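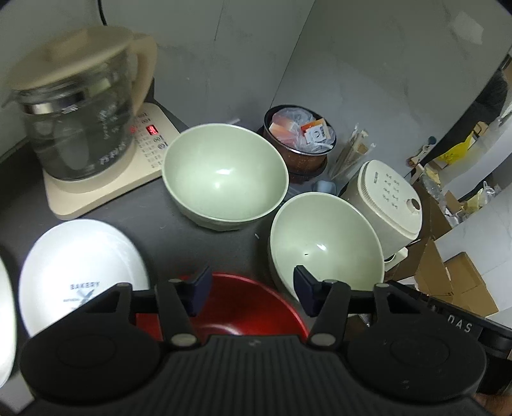

*Bowl corner, Sunday, with the kettle base lit up behind.*

Second day on the kitchen set and my wrist has opinions about it. The gripper isn't heavy when you pick it up, but by the time you've done a whole morning of bowls you know you've been holding something!

I finally sat down over breakfast and read the Kundavow rules properly, all of them, with a pencil. Katalin Lakatos wrote this version and I must say it's a lot better than the old one, which had a page and a half on file names and hardly a word on how to pick anything up. The bits I want to remember:

- Fingers fully open before you start, and pause for 2 seconds. I keep rushing this.
- Take a bowl by the rim, one finger in and one out, and don't scrape it along the counter to get a better hold.
- Free hand stays out of it. If you have to help, the take is scrapped.
- Don't tidy up between takes. Kitchens have bags and boxes in them and so should ours.
- Anything with a heating base counts as hot, whatever you think you know about it. Go round, never over.

That last one is where Katalin and I had our little disagreement (friendly, by message, far too many messages). My feeling is that if there's a red display glowing on a kettle base, nothing stacked or shifted should be going on right in front of it, and the white bowl with BAKERY printed in the bottom is too near for my liking. She says people really do put bowls there, and a robot trained only on nice clear counters will be useless in anybody's flat. I do see that. But I'd still like a distance written down, because "use your judgement" is no good at all when you're tired and want your lunch. She's going to think about it. The Jivoncombe lot apparently have a number in theirs, so I've asked if we can borrow it.

We also went back and forth on shiny things. The green bowls are lovely but they throw the light about, and so does the dark red one, and I'd wondered about leaving glossy ones out altogether. No, says Katalin - leave them in, just write it in the notes column. Fine, glossy it is.

Take 1043 was the last one before I stopped. I'd hoped to reach 2000 by the end of February and I don't think I will, not if I do the pauses properly.

Must remember to charge everything tonight, and ask about a wrist strap. More bowls tomorrow, then cups.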